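The Box on the Table

Most of what clutters a small apartment has no real home. It gets set on the nearest table and stays there. For two weeks in November we tried the method that Etell, a home organizing firm, teaches its clients: one table, one shallow box, and 28 minutes on the clock.

The rules are short. Everything goes on the table first, including anything still in a shopping bag. Food is kept apart from cleaning supplies and bathroom items. The box comes last, and it only takes what you reach for every day.

Bottles are the hard part. They roll, they tip, and the tall ones don't suit a box with low sides. Etell tells people to store those upright on a shelf and save the box for small, flat things.

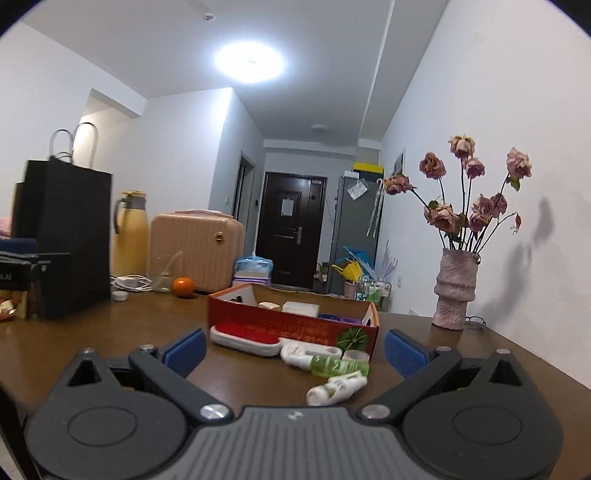

A red cardboard box, a brush with red bristles and bottles on the table, with a black paper bag to the left.

Any sturdy carton will do. Cardboard wears out at the corners, but it costs nothing and can be swapped when it gets dirty. If you want something that lasts longer, the Midtbø tray from Idano has the same low shape and wipes clean.

Brushes need more thought. One with a hole in the handle belongs on a hook, where the bristles can dry. We put ours inside the cabinet door and got back a good part of the shelf.

By the second week the sorting took less time than making coffee. The shopping bag was folded and put away, and the table was used for dinner again.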